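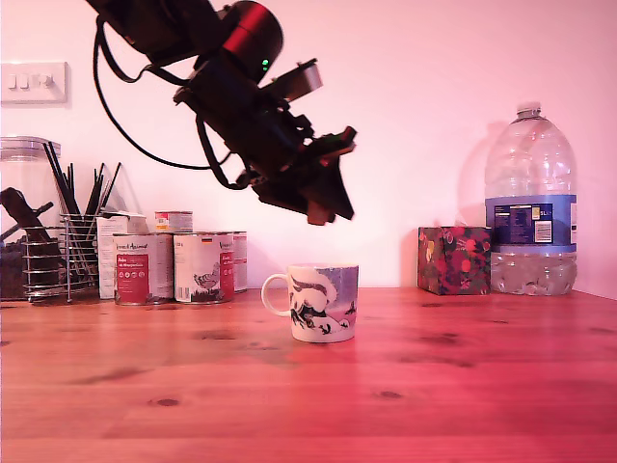

What has the Kollik Historical Society acquired?

The society has acquired 67 letters written by a country apothecary who practiced in Sirkska and kept notes on his experiments with gases and mineral waters.

The letters were purchased in January from the Mirzaei collection and will be housed in the society's reading room in Drevirel. They were sent over a period of 11 years to a fellow apothecary and deal with laboratory work, the price of glassware and the illness of the writer's youngest daughter. Several include small ink drawings of apparatus.

Cataloging is under way. The first 12 letters may be consulted by appointment from 6 March 2024, and the remainder will be released as conservation work is completed. Readers are asked to request items in writing at least two working days before their visit.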